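Katton Bathroom Task Rules, second edition: review

Katton sells a set of written rules for teams that teach home robots to clean. The bathroom set comes as a spiral-bound book with 12 laminated task cards. Each card takes one chore and says what counts as the start, what counts as done, and when the robot has to stop and wait for a person. I used it for two months at Lillmont, where we had been working from our own notes.
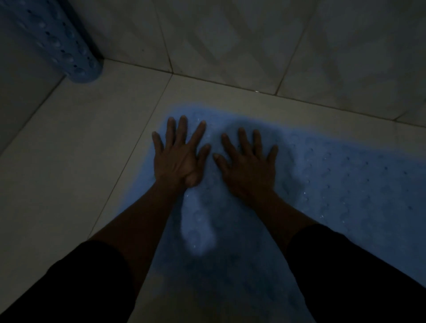

Dana Orcutt

The mat card is the best of the set. Our old instruction for a rubber bath mat was "lay mat flat," and two people could read it two ways. Katton wants both hands open, palms down, working out from the middle, and a check of every corner before letting go. It also puts a limit on how hard a robot may press, and it asks you to test on the floor surface you will really be using. We had been testing on a lab bench. I rewrote that test in March and our pass rate went down, so I trust the new one more.

Rules for rolled mats are on the back of the same card. A roll may be stood on end if it stays up without help for five seconds. If there are two, they have to be let go one at a time. I would like a line on how tight the roll should be, because a slack one opens up again and the card says nothing about what to do then. The Urnham cards we tried before this did cover it.

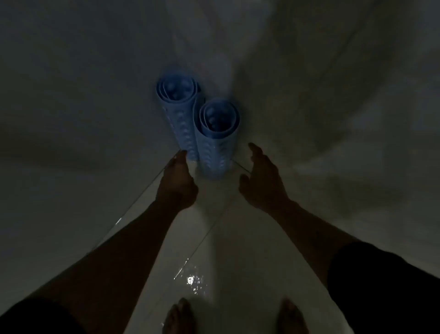 Dana Orcutt
Reviews editor and home task lead, Lillmont

The section on sharing a bathroom with a person is stricter than I expected. Nothing powered goes into a tub while someone is standing in it, at any speed. Water on the tub floor means a full stop and a new check of the footing. Some of our engineers found this too cautious. I kept it as written. A tub is small, people slip in them, and a slow arm is still in the way.

Cloths get only half a card — too little for the hardest chore in the book. "Wring until dripping stops" is the whole of the done rule.
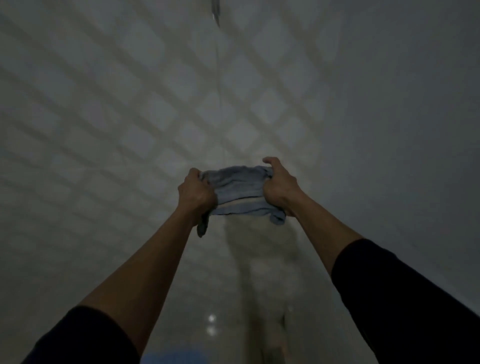 A gripper that holds on too tightly will tear a cheap cloth before it gets that far, and a gentle one leaves it soaked. I wrote my own limit of six twists, then hang it up and move on. Katton answered my email about this and said a longer cloth section is planned, with no date given.

The book lies open on a counter and the cards wipe clean. The type on the stop rules is small, which is the wrong place to save room. The index is poor. Mangubat, who sell it to us, ship replacement cards one at a time, and we have needed two so far.

Buy it if your team is still working from loose notes. If you already have Urnham, I would wait for the next edition.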